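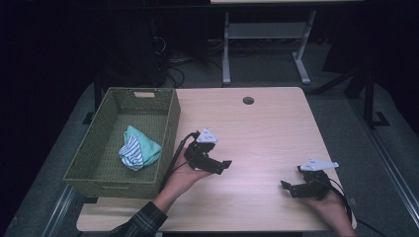

The little player that wouldn't go away

October 19, 2024 | By the Technology Desk

5 min read

The Coris is about as big as a matchbox and does one job. You copy music on to it, you plug in a pair of headphones, and you press the big round button in the middle. There is no camera, no shop, no messages and no way of finding out what the weather is doing in another country. I have been carrying one in my coat pocket since May and I am very, very fond of it.

I'm also a bit surprised it exists. Bromico, the small company behind it, stopped making the first Coris years ago, when everybody's phone had swallowed everybody's music player and the shops had given the shelf space to cases and chargers. The original had a small loyal following, a slightly wobbly headphone socket and a screen you could just about read in sunshine. When the last batch sold out the company moved on to making hearing loop equipment for village halls, which it still does, and very nicely too.

The owners, though, kept writing in. They wanted batteries. They wanted the clip on the back, which snapped if you sat on it (everyone sat on it). One customer sent a drawing of how the volume keys ought to have been laid out, and the company pinned it up in the office kitchen, where it stayed. By the time Bromico began to think seriously about a second version, it had 692 letters and emails in a folder, nearly all of them asking for the same few things: a battery you can change yourself, a better socket, and please don't add anything.

So they added almost nothing! The new Coris opens with a coin. You turn a slot on the back, the cover lifts away, and there is the battery, held in by a spring. I did it on a train with a two pence piece and had it back together before the next station. The headphone socket now sits on its own little board, so if it wears out you swap that part and keep the rest. The clip is metal. I have sat on it several times in the name of journalism and it's fine.

The screen is still black and white. It shows the artist, the track, how much battery is left and a small picture of a padlock when the keys are locked. I thought I would miss album covers, and for the first week I did, a little. Then I noticed I was listening to whole records again, in order, including the odd slow one near the end that I'd always skipped on my phone.

A lot of the pleasure comes down to Yan, the software that runs on it. Yan started life as a hobby project, put together by a handful of first-generation owners who were fed up with the way the old menus sorted albums. They worked out how to load their own version, shared it on a forum, and for a long while it was simply the thing you installed on the day your second-hand Coris turned up in the post. Bromico could have been sniffy about this. Instead it asked the Yan group whether they would like their work to ship as standard on the new player, paid them for it, and left the code open for anybody to read and fiddle with.

It's lovely to use. Press and hold the middle button and it shuffles the album you're in. Press it twice and it goes back to wherever you stopped in an audiobook, even if you've listened to something else in between. There's a sleep timer that fades down gently over the last minute. Folders are folders: if you've spent years arranging your music in some peculiar way of your own, Yan will show it to you in exactly that peculiar way.

The assembly is done in Vernano, a workshop that used to put together bedside radios and still has the long benches and the test cabinets from those days. The first run was 500 players, offered only to people who had owned the old one, and the company expected it to last the winter. It lasted until the second afternoon. The next run was raised to 1,000, and a further 200 were set aside as spares, to be taken apart for buttons, sockets and covers as people need them. I love that detail. Plenty of makers talk about repairs, and then you go looking for the part and find a form to fill in.

There are grumbles, of course. The Coris won't play anything from a streaming service, and it never will, so you need to own some music in the first place. If you got rid of all your CDs in a fit of tidiness, that's going to sting. Copying a large collection across is slow, slow enough that I started mine, went out for a haircut and came home to find it still working through the letter M. There's no wireless headphone support in the standard model either. A version that has it is being tested, but the battery life drops so sharply that Bromico hasn't decided whether to sell it.

The price isn't small for something that does so little, and I can see people picking it up in a shop, turning it over and putting it back. It's hard to explain on a box. You have to live with it for a bit. Mine came with me on a walking holiday in the rain, on a great many buses and through one very long wait at a dentist's, and at no point did it ask me to update, rate, share or renew anything.

What pleases me most is how the owners have taken to it. The old forum is busy again. People are swapping cover designs, posting instructions for fitting a bigger memory card, and arguing cheerfully over whether the click of the new button is better than the click of the old one. (It is, slightly. It's deeper.) Someone has written an add-on for Yan that keeps a plain list of every album you've finished, with space for a one-line note. I installed it last month and have become quite serious about my notes.

Orders for the next batch open once the current one has been posted out, and the Vernano benches are booked through to spring. Mine needs a new cover already, as I dropped it down the steps at the library, and the replacement is on its way in an envelope.

Contact us | © 2024 All rights reserved | Back to top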